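The Choir Experiment, Week Nine

10/7/25

I joined a choir in August because my doctor told me to breathe more. She may have meant yoga. She had a flyer for yoga right there on the desk, and I took it and said thank you, and then on the way out I saw the other flyer, the one with the treble clef on it that said NO AUDITIONS in letters bigger than the name of the choir. I have always been drawn to low standards.

The choir is called Ollia. I asked what it means and got three different answers, one of them in Greek. We meet in the evening and we are led by Tamara Sydorenko, a very small woman who can hear one wrong note through a wall. She does not get angry about it. She just tilts her head toward your section and waits, and everyone in the section looks at their shoes until the guilty party coughs.

I am an alto. I thought I was a soprano for 12 days, and so did the sopranos, until we reached the second page of the first song. Altos get the same note over and over while everyone else has a nice time. In one piece I sing the word "river" on an F for so long that I've started to forget what a river is. The tenors, who number four and act like 300, get the tune twice. I'm keeping track.

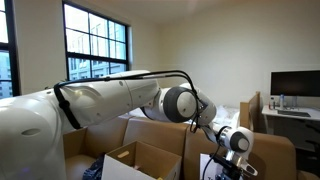
The breathing, though. I should say something about the breathing, as it was the point. Tamara starts every rehearsal by having us lie on the floor with a paperback on our stomachs and make it go up and down. I brought a thick mystery the first time, thinking heavier was better, like weights. It slid off and hit a bass. Now I bring a slim book of poems that I was never going to read anyway and it stays put nicely.

After that we hiss. You take in all the air you can and let it out through your teeth for as long as you can stand. My best is 31 seconds. There is a retired mailman in the back row who can hiss for so long that people have finished zipping up their folders and he's still going, staring at the ceiling like a slow leak.

We have a concert coming. I have told my sister, who asked if she had to sit near the front, and my neighbor, who already knows the entire alto part through the bathroom vent and could fill in if I get sick. The dress code is "black, but cheerful." I own plenty of black. I've been through the closet twice for the other half.

My doctor asked at my checkup how the yoga was going. I said it was going great and that I'd been working on my F. She wrote something down. My blood pressure was a little better, which she put down to the stretching, and I let her have it.

Next week we start the one in Latin. I've looked at my part and it's mostly an E, so I guess I'm branching out.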